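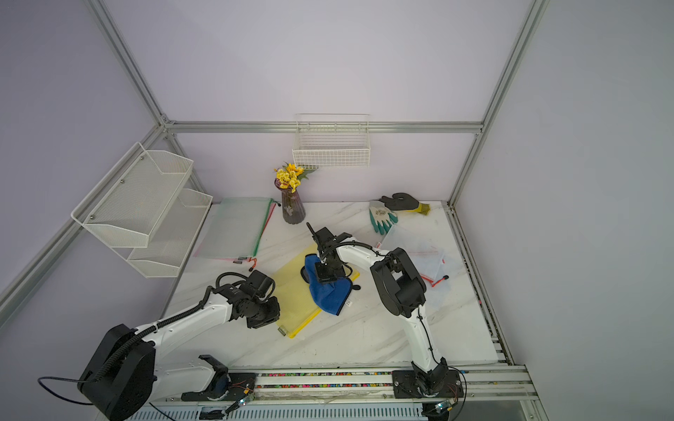
Mesh pouches, blue cloth and work gloves out on the table; wire baskets on the side and back walls.

[tulmont-storage] Re: zip pouches for cloths and gloves, one size or several?

Replying inline. I have cut the part on label printers, which belongs in the other thread.

> We are about to reorder mesh zipper pouches for the Hekent workroom and
> would like to settle on one size. At present cloths, gloves and paperwork
> all go into whatever pouch is nearest. Is there a reason to keep more
> than one size?

Yes, if cloths are going in. A document pouch is made for flat contents. The mesh is reinforced vinyl and it does not stretch, so any thickness you add comes out of the width, and the load ends up on the zipper. Paper can fill a pouch to the edge without harm. A folded cloth should leave a clear margin on all sides. We allow three fingers along the zipper side and less on the others.

My suggestion is two sizes: the smaller one for paper and labels, the larger one for cloths. Gloves are a separate matter, covered further down.

> The blue cloths are the main trouble. They go in folded and come out
> as a ball, and the zipper catches on the pile about one time in four.

The catching is a folding problem. If the last fold leaves a loose edge facing the zipper, the slider will pick it up. Fold the cloth in half twice, press the air out with the flat of the hand, and put it in with the closed fold toward the opening. Then hold the zipper tape taut with one hand at the stop end while closing with the other.

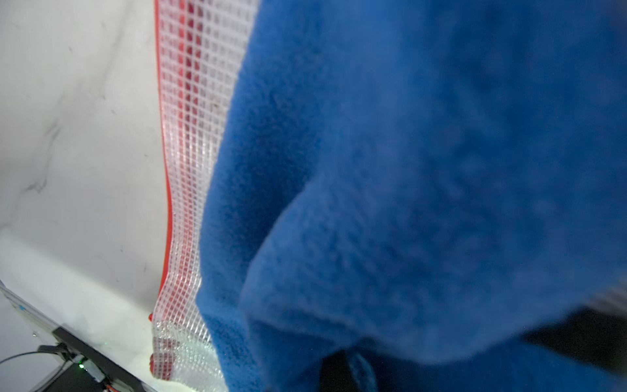 The other cause is a rounded fold. Thick pile does not crease by itself, and a fold that has not been pressed springs back to twice its height as soon as it is let go. It then sits up against the tape. Press it on a hard surface before it goes near the pouch. Pressing it inside the pouch is less effective and puts a strain on the side seams.

If a cloth has already caught, do not pull the cloth. Back the slider off toward its start while keeping the fabric flat, and trim any pulled threads afterward. Sliders on the cheaper pouches spread with force and then will not close behind themselves. We discarded 3 in February for that fault, all from the same lot. The Bresurar catalog lists replacement sliders but the fitting time is not worth it at the price of a pouch.

> Does color coding work for anyone? We have green, yellow, pink
> and clear and no agreement on what they mean.

It works if the color stands for the contents and never for the owner or the job. Ours:

green: paper
yellow: clean cloths
pink: cloths for washing
clear or white: small parts

Write this on a card at the shelf. Note that with two pouches stacked, the mesh lets the lower color through and a pale green on a yellow is easily misread from across a room. Offset the stack so an edge of the lower pouch shows, or stand them upright.

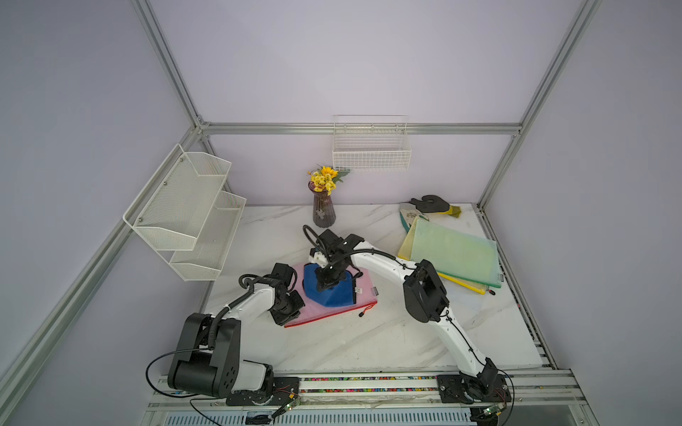
Green pouch on yellow, offset at the left and bottom; pink pouch separate, at center left.

> Gloves: in pouches or in the baskets?

Baskets. Coated gloves need air, and a zipped pouch does not give enough even with a mesh body. Lay them cuff outward so a pair can be matched by the cuff. Mixed singles go in the lower tier until the partner is found, and at the end of the month whatever has no partner is used for dirty work.

> How much weight will the wire baskets take? Ours are held with small
> screws to an aluminum post.

The wire will outlast the fixing. Check that the screws go into proper nuts in the slot, and that the basket is supported at two points on each side. Cloths and pouches are no concern. Do not put bottles in a tier that is angled outward; they slide to the front and turn the basket into a lever. I would keep to light goods and recheck the screws at each stocktake.

> Last point, quantity. The price break is at 100 and again at 400.

Take 100. Vinyl mesh hardens in storage and the zipper tape yellows, more so near a window. At 400 you will still be opening the carton when the first ones have gone stiff. If the Fan warehouse will hold a mixed lot at the 100 price, ask for both sizes together, and ask whether the zipper pull is tied or riveted. The tied kind can be replaced with cord.

One thing you did not ask. Pouches should be closed with the pull at the right-hand end when put away. With every pull at the same end, an open one is easy to spot on the shelf.

I can post the text of our shelf card to the list if it is of use.

--
tulmont-storage mailing list
To leave the list, send a blank message with "leave" in the subject line.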